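This site uses cookies to keep you signed in and to remember your text size. Accept | Manage settings

Slow Leaves: What Happens When a Town Stops Raking
Student project report, second-year Environmental Studies
Posted March 6, 2024
Shares 131 | Comments 7

We started with a question that came up on a walk home: where do all the leaves go? In Plesovine they go into paper bags, the bags go to the curb, and a truck takes them out to the Sondberg transfer yard. Our group wanted to know what would happen to the soil and the small life in it if the leaves stayed where they fell. Leaf litter is a whole world and we had been walking over it for years!

Plotside, the community garden on the east side of town, let us use a strip of ground along its back fence. It is 2 meters deep and runs under a row of maples and one very old oak. We divided it into square plots and gave each plot one of three treatments. Some were raked bare, some were left alone, and some got leaves that had been run over once with a mower. We marked the corners with tent pegs and bright string, which the squirrels kept stealing, so we switched to wire.

Every other week we lifted a handful of litter from each plot and sorted it in a white tray. Anything that moved got a name if we could manage one. We had a field guide to soil animals from the library and got pretty good at telling millipedes from centipedes (count the legs on one body segment, two pairs means millipede). Springtails took longer. They are tiny and they jump, and the first few sessions were mostly a matter of learning to hold a tray still.

We also pushed a soil thermometer into each plot and did a squeeze test for moisture, where you ball up the soil in your fist and see if it holds. It is a simple test, but it worked better for us than the cheap meter we began with, which gave a different answer every time we wiped it. 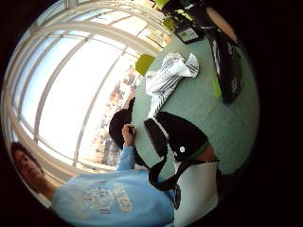
Fall color matters to a project like ours more than we expected, because the color tells you what is leaving the leaf. As the days shorten the tree breaks down its green chlorophyll and pulls a lot of the nitrogen back into its twigs. The yellows and oranges were in there all along, and the browns are mostly tannins. Trees in the orange, brown and rust stage, like the ones through the big curved window, are already patchy up top, and a good part of what they had to give is going to be on the ground. Tannins slow rot down, so a brown oak leaf can sit for a couple of years while a maple leaf next to it goes soft by spring. We ended up treating the oak end of the strip as its own case.

By December the plots looked different enough that visitors asked about them. The bare ones had crusted over and cracked after the first hard frost. In the untouched ones you could still push a finger into the soil under the leaves. The mowed leaves had settled into a thin, dark mat and were going fastest of all, and that was where we found most of our worms.

Our final tally was 175 animals from the untouched plots, and the raked plots gave us nearly none. The mowed plots came out in between, although they beat the others for worms and we argued for a long time about whether that should change our ranking. We decided to report both and leave it there. The oak end was low for everything except spiders, which loved it.

There are weak spots. Our strip gets more shade at one end, and we did not move the treatments around enough to cancel that out. We missed one sampling session completely because of ice. Some animals surely ran off before we got them into the tray. We followed the sorting method in the Abbasi soil life handout from our course, but it was written for woodland and we had to adapt it for a garden edge.

We would love to see someone carry this on through a full year. Spring is when the overwintering moths and beetles come out, and we only caught the quiet half of the story. Plotside has agreed to leave the wire markers in until the tomatoes go out, and the plot map and the blank tally sheets are pinned up inside the shed door.

Get new student reports by email. Enter your address to join the newsletter.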